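Right, the Trestulance gripper kit. I have had it on the kitchen-sized bench for long enough to have feelings, so a thread. Get a biscuit.

For anyone who missed the earlier moaning: it's a two-finger gripper with a small camera at the wrist, sold by Temton as a kit for people who already own a small arm and would like it to do something other than wave. I own a small arm. It waved beautifully.

I paid for it myself. 283 pounds, plus postage, plus a customs form that asked me if it was "a toy or similar". I left that box blank and still think about it.

What you get: two printed fingers, the rail they travel on, one motor, the camera, a bag of screws and a booklet. The booklet is 14 pages long and six of those are safety warnings in languages I can't read but found quite moving.

Assembly took me an evening and the following morning. The evening was the assembly. The morning was taking it apart again because step nine should come before step four.

Temton do know about step nine. There is a corrected booklet on their site. The box contains the old one. I assume they have a lot of the old one.

The fingers come straight off the printer and feel like it. If you like your tools polished, bring your own sandpaper. I did one edge, got bored, and it has made no difference to anything.

Now the job. I don't weigh steel bolts for a living, I wanted it for small, soft, annoying things. Sorting bits into a cup. Anything with a proper shape is easy to grip and every demo video knows it, so I've been giving it the squishy stuff.

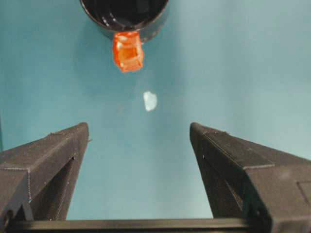 Pin-yu Hung
Bench tinkerer, reviewer of kits, reader of booklets

The wrist camera's view, and it's the best thing in the box by a distance. Fingers either side, little white blob up the middle between them and the cup, orange one right up against the cup's rim. You line up on the gap and go. My old overhead camera gave me a lovely view of the back of the arm's head.

It's a touch soft, though. Look at the edges on the white one. The product page says "crisp close-up imaging", and I would say "imaging" and leave it there.

There's a focus ring. It's tiny, it's stiff, and you need to take the camera off its bracket to turn it, at which point you're focusing on your own sleeve. I've had three goes and have now decided that soft is a style.

The plain teal background matters more than I expected. My first surface was a patterned tea towel and the software kept trying to pick up a printed lemon. It was very sure about the lemon. 27 attempts before I took the towel away, and I only let it get that far out of curiosity.

The black cup was my own mistake. Shiny black insides and a camera are not friends. The software sees the rim fine and then treats the inside as a sort of rumour. I've ordered a dull grey one.

See-through things are next on the list of grudges. Light comes through that orange piece, so the middle glows and the outline goes dark, and the software draws its box round whichever of those it fancies that minute. The white one it finds every time, bless it. It's a blob. It has no secrets.

Gripping. The fingers lean in towards each other, so the tips do the work, and for small things that's a good choice. For anything wider you want the flat bit further down, and you have to come in low, and then the rail is closer to the table than you'd like. I've got a scuff to remember that by. So has the table.

Grip strength is set by a number from 0 to 1000. The booklet suggests you "begin at a suitable value". I began at 500 and made a very flat sweet. Squishy things want it far lower, and the useful range for me is a sliver near the bottom where one notch does nothing and the next notch is a crime.

No feel in the fingertips, by the way. It knows how hard the motor's pushing and guesses the rest. I've worked with people like that.

Somebody always asks about the Chou kit, so: yes, I borrowed one in March. Nicer fingers, rubber on the tips, a screen you can read. No camera at all, and it costs enough more that I gave it back promptly and with both hands. If you've got a camera you like already, get the Chou and ignore me.

The software. Temton's own is fine once it's running. Getting it running involved a login, a second login, and a pop-up inviting me to try Bidby.

Bidby is the paid extra. You pay monthly, you upload your camera footage, and it sends back settings tuned to your objects. I took the free month. It told me to use a plainer background and a less shiny cup. I had by then worked that out on my own, with a lemon.

To be fair to it, the grip number it sent back for the soft bits was better than mine. Lower, with a slower close. I've kept the number and cancelled the month, and I suspect I'm not the first.

Support: I wrote to Temton on 11/16/25 about the focus ring and had a reply the same afternoon from a human being who agreed with me. Couldn't fix it. But agreed with me, in full sentences. That's worth a star.

Noise, since two of you messaged: a small whine when it closes and a click when it stops. You won't mind it in a workshop. In a flat, after ten at night, with next door's bedroom through the wall, you'll find out how thick the wall is.

Would I buy it again? Yes, a bit grumpily. The camera being on the wrist sorts out half the problems I had before, and the fingers are simple enough that when I snap one I can print another. The files are on their site, under "Miscellaneous", below a picture of the staff picnic.

Don't buy it if you want it working by teatime, or if you don't already have an arm. A gripper with no arm is a very dear pair of tongs.

I'll do the grey cup once it turns up, and I've been asked to try cooked peas. Replies are open. If anyone has turned that focus ring without swearing, please tell me which hand you used.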